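We use cookies to remember your settings and count visits. Accept | Manage choices

Two-arm bench cell: inspection checklist with comments
Skosura site, Penivstead

Checked by: Oľga Ďurica
Also present: Aurelio Zamudio (cell operator), Crisóforo Cortés (electrical)
Reason for inspection: unplanned movement of the right arm on Saturday, during the small-item packing task
Status at end of inspection: restricted use, see section 6

1. What was reported

Aurelio was running the packing task with both arms live. The right arm had finished a pick and was on its way back to its rest position when it stopped, dropped a short distance and closed its gripper on the tabletop. The controller showed a joint fault and then cleared it without anyone touching the screen. Aurelio pressed the stop button. The arm held. No one was hurt, and the only damage was a scuff on the table and a worn fingertip pad on the right gripper.

The self-clearing fault is the part that worries me. A fault on a moving joint should latch until a person resets it.

2. Stop and power

[x] Stop button on operator side works. Both arms halt.
[x] Stop button on wall side works.
[ ] Stop button label readable. FAIL. The print is rubbed off on the wall side. New label ordered from Contreras.
[x] Arms hold position with power removed.
[ ] Joint faults latch until manual reset. FAIL. See comment.
[x] Main switch can be locked off.

Comment (O.Ď.): I forced a fault on the right arm 4 times with the speed turned down. It latched twice and cleared itself the other times. The left arm latched every time. Hermenegildo Cortés at Tokusix looked at the log over the phone and thinks the right controller is still on the older settings file from before the May update. He is sending the correct one. Until it is loaded and retested, this line stays a fail.

3. Cables and connectors

[x] Power cables, both arms: no cuts, no crushed spots.
[ ] Gripper cables secured along their length. FAIL, both arms.
[ ] Cables clear of the front edge of the table. FAIL, both arms.
[x] Connectors at the controller seated and locked.
[ ] Connector at the right gripper seated and locked. FAIL. Could be pulled out with two fingers.

Comment (C.C.): The right gripper connector is the likely cause of the stop. The locking tab is bent. When I moved the cable by hand the signal dropped out and came back. Every time the arm reaches toward the middle of the table it pulls on this cable, and the cable has nothing holding it between the gripper and the floor. I have taken the connector out of service and will fit a new one with a clip behind it.

Comment (O.Ď.): The cables hanging in front of the table are also within reach of the operator's knees and feet. Same finding as the last inspection. It was marked closed then, and it should not have been. Ties on the arm, please, and a guide under the table. Tape is not accepted. 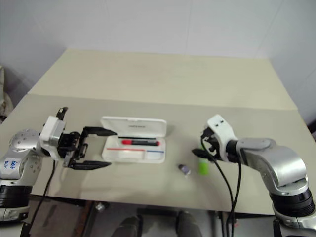 The new cable route has to be tested with the arm at full reach in both directions before the item is closed. A route that looks tidy at rest can still go tight when the wrist turns.

4. Grippers and wrist

[x] Left gripper opens and closes fully.
[x] Left finger screws tight.
[x] Right gripper opens and closes fully (tested with a temporary cable).
[ ] Right fingertip pads in good condition. FAIL. One pad worn through at the corner. Replace as a pair.
[x] Wrist modules: no play, no cracks.
[ ] Closing force set to the value on the task card. FAIL on right. Card says 2, controller says 4.

Comment (A.Z.): I did not change the force setting. It has been on 4 since I came back on this cell. I assumed the card was out of date.

Comment (O.Ď.): Understood. If the card and the controller disagree, stop and call it in. The force is now back to 2 on the right arm and I have checked that it can still hold a marker without slipping.

5. Table and work area

[x] Table stable, legs locked.
[ ] Tabletop level across the seam. FAIL, minor. The rear panel sits slightly higher than the front one. Small items can catch on it during a slide. Shim the front panel.
[x] Only task items inside the reach of the arms.
[x] Floor clear where the operator sits.
[ ] Operator's feet outside the marked line while arms are live. FAIL. There is no marked line. Apolinar Galindo to lay floor tape.
[ ] Arm labels match the equipment list. NOT CHECKED. Some are handwritten. Apolinar has the list.

Comment (O.Ď.): Open bottles are not to be used as task items. Closed caps only. One leak into a wrist module will cost more than all of the repairs on this sheet.

6. Conditions for use

Left arm may be run alone at reduced speed. Right arm stays locked off until these are done:
- new connector and clip fitted (Crisóforo)
- correct settings file loaded and fault latch retested (Oľga, with Tokusix on the phone)
- gripper cable tied and routed, tested at full reach (Crisóforo)
- fingertip pads replaced (Aurelio)

After that, run 115 cycles with no one seated at the table and the stop button in hand. If a fault appears, write down the cycle and the joint and lock the arm off again. Do not reset and carry on.

The pads are due for changing every 2000 cycles. The counter on the right arm was reset along with the old settings file, so treat the reading as wrong and start a new count when the pads go on.

Signed sheet is in the red folder by the main switch. Send corrections to Oľga before the retest.

© Skosura, Penivstead | Contact the safety desk | Back to top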